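Countertops & Surfaces > Marble vs. everything else
Thread: Is "honed dark marble" in a kitchen as bad an idea as it sounds?

grout_doubter
Posted Tuesday, November 24, 2020

We're redoing the kitchen and the showroom at Lestach is pushing a dark gray marble hard. According to the sales guy it's "basically maintenance free" once sealed. I have owned a bathroom vanity in marble and I do not believe him. We cook a lot, there's lemon and vinegar on the counter every night, and the quote is for 51 square feet, so I'd like to be talked out of it before I sign. Dark gray marble next to dark reddish-brown wood is the combination my wife wants. Renders:
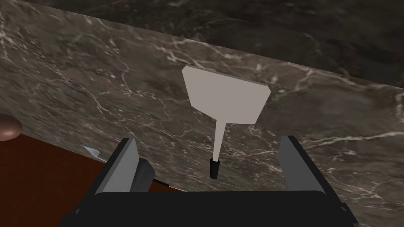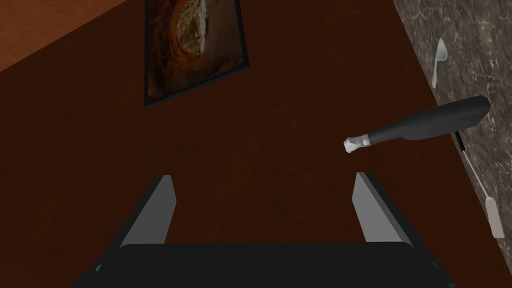
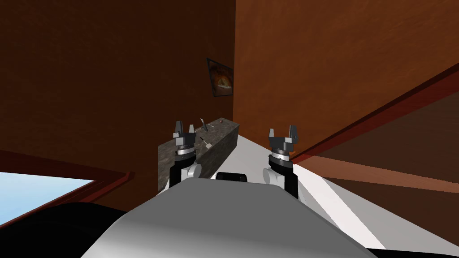 All three are computer renders. Marble against the wood is in the second one.

My gut says the color combo is fine and the material is the problem. Am I wrong?

mitered_edge
You're not wrong. Sealer slows down stains. It does nothing for etching. Acid eats the calcite and leaves a dull spot, and on a dark stone that spot shows up pale. Anyone who calls marble maintenance free is selling marble.

Pratavia_refugee
Going to disagree with the above, a little. We've had honed gray marble for two years, bought through Pratavia (never again, but that's about their delivery, the stone is good). Yes it etches. On a honed finish you mostly see it when the light comes in low, and after the first winter it all kind of blends. People in old houses have been rolling dough on this stuff forever.

grout_doubter
"It all kind of blends" is exactly what the sales guy said, and he was talking about white Carrara. Does it blend on DARK stone? I've seen one dark counter in person and it looked like someone had set wet glasses on it for a month.

Pratavia_refugee
Mine is mid gray, so fair point. I still like it.

slabhappy
Do the lemon test. Ask for an offcut of the actual slab, not the sample on the wall, and leave half a lemon face down on it overnight. If they won't give you an offcut, there's your answer about the shop. The fabricator here charged me 500 to refinish one section after a party, so add that to your "maintenance free."

mitered_edge
Seconding the offcut. Also ask whether it's marble at all. I've had customers show me "marble" that was quartzite and "quartzite" that was marble. A stone yard will label it whatever moves.

coldpress
Why not soapstone? Dark gray, doesn't care about acid, you can sand scratches out yourself.

grout_doubter
Looked at it. Belhaj has some, but my wife thinks it looks like a chalkboard and I can't say she's wrong. Also they told us it never scratches, and then the display piece had scratches all over it.

coldpress
Soapstone definitely scratches. They shouldn't be saying that.

vinyl_and_proud
I'll be the bad guy. Laminate. Mine is 19 years old, a dark stone pattern, and guests ask me what quarry it's from. Spend the difference on a decent range.

Pratavia_refugee
Nobody has ever asked you that.

vinyl_and_proud
My sister-in-law did. Twice.

slabhappy
Has anyone used that Vollum coating? The film kind. They claim it stops etching completely.

mitered_edge
I've peeled it off two jobs. It works until someone drags a cast iron pan over it, then you get a tear, and then you're looking at a tear. I also don't buy the ten-year figure. Ask them what the warranty says about knives.

grout_doubter
OK, update. Called Lestach and asked for an offcut. First they said all the slabs looked alike, so the wall sample would do. When I said lemon, they said please don't. I'm picking up a piece Saturday and it's getting lemon, red wine and hot sauce. If it survives I'll post an apology to the sales guy.

coldpress
Put a strip of tape down the middle so you have a clean side to compare.

grout_doubter
Good idea. Will do that and report back.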